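Quand notre tutrice, Floarea Barbu, nous a proposé d'étudier le passage du collège au lycée à Fircombe, nous étions ravis (et un peu intimidés !). Avec Marius Dumitrescu, j'ai passé une bonne partie de juillet à dépouiller 70 questionnaires et à relire les 12 entretiens menés auprès d'élèves de troisième. Ce qui revient le plus, c'est la peur de perdre ses amis, bien avant celle des notes, et cela nous a beaucoup touchés. Le parrainage lancé au lycée Iordache mérite donc d'être prolongé.
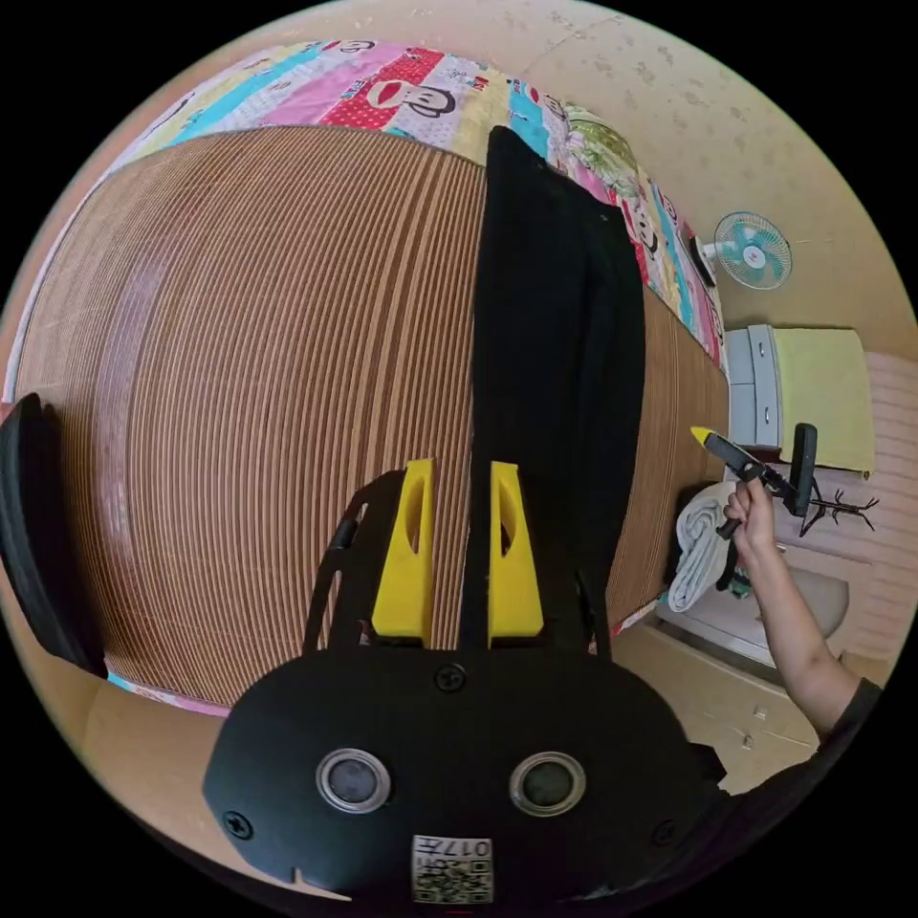
Combien de temps dure le parrainage au lycée Iordache ?

Il dure six semaines à partir de la rentrée.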